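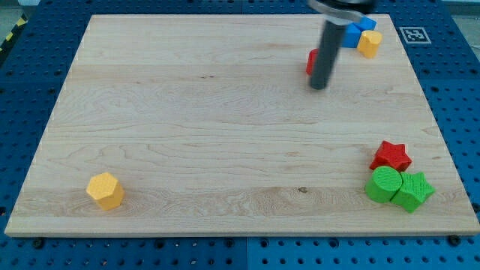

## Wanted: people who can sit through a fisheries meeting

The joint commission of Grelik and Vadberg meets again in July, and the two delegations are once more not speaking to each other. They do this through a mediator, at length, with simultaneous interpretation. The Rao Desk covers it. We are a small newsroom that reports on foreign ministries too minor to have their own correspondents, and we need a reporter for the session and the months after it.

The present quarrel began when Vadberg recalled its envoy over a map printed on the back of a conference tote bag. Grelik called the bag "regrettable" and ordered more of them. The draft accord on shared waters has been sitting in a drawer ever since. It runs to 667 pages, and you would be expected to read it, including the annex on herring.

### What the job involves

- Following the commission's open sessions in Fetau, which start at 8 a.m. on paper and closer to 9 in life
- Filing one report per sitting day, 580 words or fewer. The desk editor counts.
- Reading both sides' communiqués and working out which adjective changed since last time
- Phoning press officers who have stepped away from their desks, and phoning them again
- A longer piece in the fall on how the two parliaments vote, if they vote

### What we'd like from you

You have covered diplomacy, a legislature or a city council with strong feelings about parking. You write clean copy in English and can read at least one other language well enough to catch a mistranslated insult. You know the difference between "frank" talks and "constructive" talks, and you own a jacket.

A degree in international relations is fine. So is not having one. We don't require a driver's license – the ferry to Fetau doesn't take cars, and on bad days it doesn't take passengers either.

### Terms

This is a fixed contract for nine months at four days a week, with the possibility of renewal if the dispute lasts, and it usually does. You can work from anywhere between sessions. During sessions we pay your ferry, your room and a daily meal allowance that covers lunch and most of a dinner. Expect one Saturday sitting per session, paid at time and a half.

### How to apply

Send us a resume, two published pieces and a short news item of your own, based on any public statement by any foreign ministry. Tell us in the cover note what you think the statement was trying not to say. Please keep the note under a page.

We'll invite 15 applicants to a call of about 90 minutes, which includes an editing test and a chance to ask us awkward questions. Everyone who applies gets a reply, though it may be a diplomatic one.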